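Home News Trails Events Club Contact

Site visit: Terkulico track works, Wasville

Wednesday, September 19, 2018
By Csenge Győri

Terkulico opened its yard at Wasville to club members for one afternoon, and I went along with Selorm Atinga, who looks after our dirt jumps at Kumis. The firm builds modular pump tracks in composite sections and also shapes asphalt ones on site.

The tour started in the moulding shed. Each section is laid up over a steel form, cured, trimmed and drilled on a jig. A standard roller is made in two halves so that two people can carry it. Joint tolerance is checked with a feeler gauge before the grip coat goes on. Corner berms come in 90 degree units, and two of them make a full turnaround.

Outside was the demonstration loop, bolted down on compacted road base. We were allowed five laps each. Roller spacing felt short on a 29 inch bike and about right on a BMX. The joints could be heard but not felt. Selorm thought the berm exits were a little flat - our own are steeper, though they need reshaping after every wet spell.

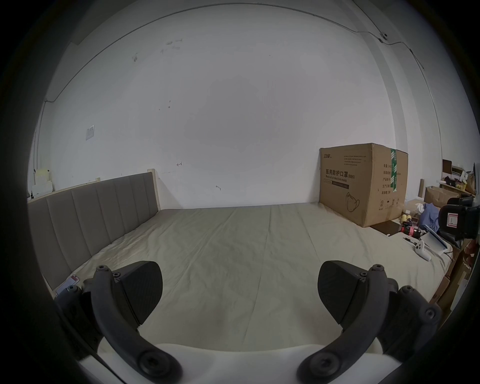
Drainage was the part most relevant to us. The Aryee track, finished in May, has a fall to one side and a gravel trench along the low edge. Terkulico quoted a track area of 1,083 square metres for that job, with the centre left as grass. Asphalt colour is black only.

Drawings for a smaller layout at Kumis have been requested and will be tabled at the next club meeting.

5 comments Share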